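Print this page
E-mail this page

Werard two-arm table cell — Set-up guide
Section 5: Checking the grippers and the cables

Do this section after each change of fingers, and each time the cell was moved.

1. Put both arms in the park position and press Hold. Wait until they are fully still.
2. Lay the cloth over the whole table. Small wrinkles are permitted, but pull it flat where the arms must pass low.
3. Tighten the finger screws by hand with the short key. Do not use a power driver.
4. Check the cable of each arm. It needs a free loop, so the wrist can turn without pulling it.

CAUTION — Keep your hands off the table when Hold is released.

5. Set the speed to 500 and the grip force to 600. These are the values from Ms. Kokkinos for dishes and bowls.
6. Place the basket and the plate, then start the bowl routine.

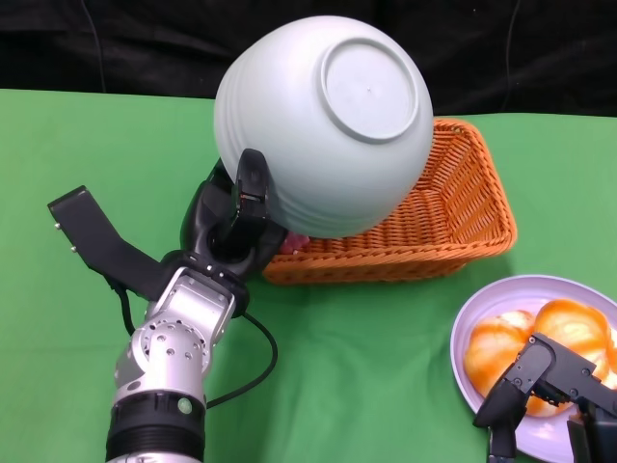

7. If the bowl slips in the fingers, press Hold, support it from below and open the gripper slowly. Lower the speed before you try again — never raise the force first.
8. Write the result in the cell log with your initials.

Note: error 2999 means the left wrist has lost its zero. Go back to step 1.

Revised 6/2/23, M. Simon

Print | E-mail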